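**Betreff:** Re: [faerbepflanzen] Krapp wird immer braun, was mache ich falsch?

Hallo in die Runde,

ich zitiere mal gleich die ganze Frage, die ist nämlich so gut gestellt, dass man schön daran entlangschreiben kann:

> Liebe Liste,
>
> ich färbe jetzt die zweite Saison mit Krapp und bekomme jedes Mal ein Rostbraun bis Ziegelrot. Hübsch, aber ich will Rot! Gebeizt habe ich mit Alaun, wie im Zusura-Heft beschrieben, die Wurzel kommt gemahlen von Zaidi. Das Wasser hier ist weich. Ich lege Wolle und Krapp zusammen in den kalten Topf, bringe alles bis kurz vors Kochen und lasse es dann eine Stunde so stehen.
>
> Meine Fragen:
>
> - Liegt es am Wasser, an der Temperatur oder am Pulver?
> - Muss ich wirklich Kreide dazugeben?
> - Kann man die braunen Stränge noch retten?
>
> Danke und viele Grüße aus der Regenecke

Kurz vors Kochen, da haben wir vermutlich schon den größten Teil der Antwort. Krapp ist eine ganze Versammlung von Farbstoffen in einer Wurzel. Das Alizarin macht das schöne Rot, daneben stecken aber auch gelbe und bräunliche Sachen drin, und die kommen umso kräftiger mit, je heißer der Topf wird. Ich bleibe inzwischen stur bei 60 bis 65 Grad und gehe lieber in die Länge. Langsam hochheizen, Temperatur halten, Deckel drauf, und dann über Nacht im Topf stehen lassen. Der Unterschied ist riesig! Als ich das zum ersten Mal gemacht habe, bin ich morgens im Schlafanzug in die Waschküche und hab nur noch gegrinst.

Zum weichen Wasser: ja, Kreide, unbedingt. Krapp liebt Kalk. Die alten Färbereien saßen nicht zufällig gern an kalkreichen Bächen, und wer Regenwasser benutzt, weil es so schön natürlich klingt, tut sich bei Krapp keinen Gefallen (bei anderen Pflanzen dagegen sehr, also die Regentonne bitte nicht abschaffen). Ich nehme ganz normale Schlämmkreide, rühre sie in einem Glas mit warmem Wasser an und kippe sie ins Bad, bevor die Wolle reinkommt. Ein knapper Teelöffel für einen mittleren Topf reicht mir. Viel mehr zieht bei mir ins Bläuliche, das kann man mögen, ich mag es bei Sockengarn, bei Pullovern weniger.

Beim Pulver bin ich nicht so streng wie manche hier. Das von Zaidi ist sehr fein, es staubt und setzt sich in jeder Faser fest. Ich weiche es einen Tag vorher ein und gieße das erste Wasser ab, das ist gelblich und nimmt schon einen Teil von dem mit, was später den Braunstich macht. Nicht wegschütten! Damit bekommt man auf einem kleinen Strang ein sehr nettes Aprikose. Danach kommt der Krapp in einen alten Feinstrumpf, zugeknotet, und der schwimmt zwischen den Strängen. Man muss ihn ab und zu ausdrücken, Handschuhe an, sonst hat man drei Tage lang Hände wie nach dem Einkochen.

Meine letzte Partie, falls jemand vergleichen möchte:

- 114 g Wolle, Fernel Aso, ungefärbt, naturweiß
- Alaunbeize 15 % vom Wollgewicht, kein Weinstein
- Krapp im gleichen Gewicht wie die Wolle
- ein gestrichener Teelöffel Kreide
- 3 Stunden bei 62 Grad, dann über Nacht im Bad

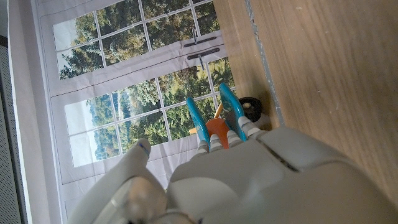
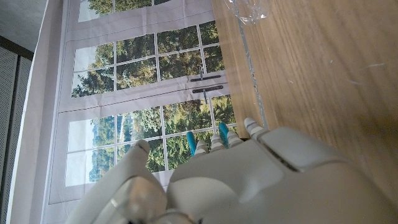
Den Weinstein habe ich übrigens ganz bewusst weggelassen. Im Zusura-Heft steht er bei der Grundbeize mit drin, und für Gelbtöne nehme ich ihn auch gern, die werden damit klarer. Beim Krapp schiebt er mir das Rot aber Richtung Orange. Es gibt Leute auf dieser Liste, die das anders erleben, und ich lasse mich wirklich gern belehren, am liebsten mit einer Garnprobe im Briefumschlag.

Zum Aso noch, weil das neulich jemand gefragt hatte: ich finde es fürs Färben großartig. Es ist nicht superwaschfest, nimmt die Beize sehr gleichmäßig auf und verzeiht es, wenn man beim Spülen mal ungeduldig ist. Der Nachteil ist das Abbinden. Die Stränge kommen mit zwei sehr festen Fäden, und genau dort bleibt es hell, wenn man sie nicht vorher aufschneidet und locker in Achterschlingen neu bindet. Macht das vor dem Beizen, bitte, nicht erst vor dem Färben. Ich habe es einmal vergessen und dann einen Schal mit lauter hellen Pünktchen gestrickt. (Den trage ich trotzdem.)

So, und nun die braunen Stränge. Retten ist ein großes Wort, aber es gibt mehrere Wege, und die machen alle Spaß:

**Kreide hinterher.** Die fertige Wolle in warmes Wasser mit etwas Kreide legen, eine halbe Stunde, ab und zu wenden. Das kühlt den Ton oft schon ein bisschen ab. Wunder sind nicht zu erwarten, wenn das Bad gekocht hat.

**Überfärben mit Cochenille.** Ein ganz schwaches Bad, ein Nachzug genügt. Aus Ziegelrot wird ein sattes, warmes Weinrot, und hinterher hält einen jeder für ein Genie.

**Überfärben mit Indigo.** Einmal kurz eintauchen, an der Luft grün werden und dann blau werden lassen. Auf dem Rostbraun gibt das ein Aubergine, das ich auf sauberem Rot nie hinbekommen habe. Dafür färbe ich manchmal extra braun!

**So lassen.** Im Ernst, neben Walnuss und einem matten Reseda-Gelb sieht Ziegelrot fantastisch aus. Für zweifarbige Handschuhe würde ich es jederzeit nehmen.

Was ich nicht machen würde: mit Eisen nachdunkeln. Das gibt ein Braun, in dem man den Krapp nicht mehr erkennt, und die Wolle wird spröde davon. Dafür ist die Wurzel zu schade, und das Pulver ist ja auch nicht billig.

Noch ein Wort zum Thermometer. Das mit der Metallnadel aus der Küche zeigt bei mir im großen Topf oben und unten ganz verschiedene Werte. Seit ich vor dem Ablesen einmal sanft umrühre und in der Mitte messe, passen meine Notizen endlich zusammen. Und notiert euch bitte alles, auch wenn es gerade eilig ist und die Finger nass sind. Ich klebe inzwischen von jeder Partie ein Fädchen in ein Schulheft, mit Gewicht, Temperatur und Wasser daneben. Im März habe ich das ganze Heft mal am Fenster durchgeblättert, und man sieht so deutlich, an welchen Tagen ich am Herd nebenbei etwas anderes gemacht habe.

Falls übrigens jemand Krapp im Garten hat und dieses Jahr gräbt: ich würde sehr gern tauschen! Ich biete getrocknete Reseda, reichlich, und Walnussschalen vom Herbst. Meine eigenen Krappwurzeln sind noch dünn wie Schnürsenkel, die lasse ich noch eine Weile im Boden.

Schreibt bitte unbedingt, was beim nächsten Topf herauskommt, ich bin schrecklich neugierig.

Herzliche Grüße aus der Waschküche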